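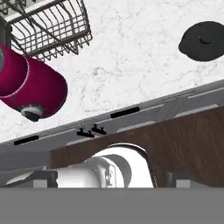 Page last changed: Friday, 16:50

Indira Pisharody is still grinning about the marble. "Look at those veins!" she says, pulling up the kitchen her group at Tornstead renders for training. "Every run we swap the worktop, the light, the colours – and the gripper has to cope."

The method, which they call Stutent, teaches a policy entirely in simulated kitchens, 266 of them so far, and then tries it on a real arm with no further tuning. In March it managed 54 lifts out of 60. With plain, unvaried kitchens it got 6.

"I made them run it again," laughs Nathalie Wuyts, who looks after the tests. "Same lids, same baskets, and it held up!" Next she wants to try glass, and she can hardly wait.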